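Pirnville Lost Property Log

What the town of Pirnville left on its buses, in one CSV. It holds 470 rows, one for each item handed in, typed up by Rin Kubo from paper slips that had been stored in a biscuit tin. The handwriting on the slips is bad. The spelling is worse, and it has been kept.

Columns: slip, item, route, place_found, claimed, remark. The remark column is free text and wanders. One driver used it to review sandwiches.
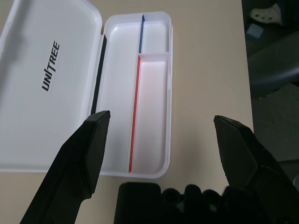

Pirnville, 2026-03-07

Version 10 is out. Changes since version nine: 66 gloves that had been logged as "hand" are now logged as "glove", which should calm down anyone running a word search. The Hovland route is spelled one way throughout. Duplicate umbrellas were left in. They may well be different umbrellas.

Known problems

Almost 30 rows have no route. "Claimed" means somebody signed for the item, and says nothing of whether they owned it. Slips from August are thin, and the drivers' story is that people lose less in summer.

Use

Do what you like with it, but credit the Tostach archive. Please don't try to work out who left the teeth. Corrections go to Rin, who reads them slowly.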